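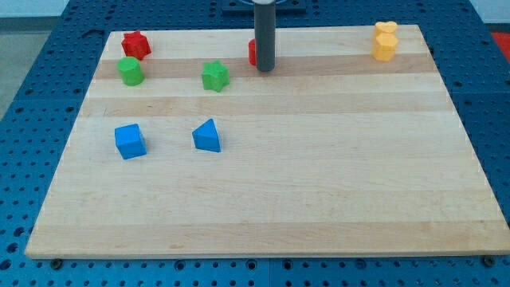 Shape blocks on the maple board, gripper down at the back. Red star far left, the two yellows off to the right.

Cell 5 tune-up, Laltholm workshop
Posted in November by Flora Kerr

This site uses cookies to remember your settings. Accept / Manage

Quick one before I pack up. Only the one photo made it off my phone, will add to the gallery when Lewis sends me his. Notes for the rest are underneath so whoever's on cell 5 next isn't guessing.

The board. Maple strips, glued up by Fiona Shearer, and it's a beauty. Sits straight on the blue hole table. Please don't drag it. Lift it, both ends, put it down square with the rows of holes. We lost most of a morning to a board that was out of square by a whisker and everybody blamed the software (me included, sorry Hubert).

Blocks. Wipe them down, check for chewed edges. The stars go first, all those points. If one's got a burr on it, bin it and get another out of the Fomodden tub on the second shelf. Don't sand them, Lewis tried, they came out undersize and the gripper just dropped them.

Set-out doesn't need to be neat. Spread them over the back half, leave the front half clear for the place positions. A couple close together is good, gives the fingers something to think about. The yellow heart and the yellow hexagon are a decent test, they're near enough the same colour from above and there's not much room between them.

Gripper. This is the bit that matters. Every 500 cycles:

- air off, e-stop in, tag on. Every time. Yes even for a quick look
- wipe the body with a dry cloth, no solvent near the seals
- fingers off, clean the slides, tiny dab of the Loureiro grease. TINY
- fingers back on, 4 screws, nip them up crosswise then torque
- open and close by hand before you put the air back on

Torque driver lives in the Mivon case, not in your pocket, Lewis.

Height check. Bring it down over the board at slow speed and stop short. Paper under the tip, creep down till it just grabs, write down the number. If it's moved since last time check the mounting bolts before you touch the offset! Found one a quarter turn loose today so that was the whole drama with the missed pickups. Ran it for the arvo after that and no misses, touch wood.

Table bolts. Run a hex key over the lot while you're in there, incl. the ones near the front corners of the board. They walk a bit. Paint pen stripe across each head would be a good idea, someone's got a yellow one somewhere.

Camera lens is a dry microfibre only. If the colours look off in the software it's usualy the lights, check the dimmer hasn't been bumped. The green is the one that drifts first.

Log book is on the bench next to the kettle. Initial it. Flora Baird is doing the next service so direct your complaints to her (the other Flora, not me).

Still to do:
- new air line, the old one's gone stiff at the elbow
- spare set of fingers, ordered, 7 week wait apparantly
- label the second shelf properly

More pics when I get them.

Recent galleries
Cell 4 gets a new guard door
Rewiring the Mivon conveyor
Workshop clean-up, before and after
Fiona's board jig, start to finish
Open night at Laltholm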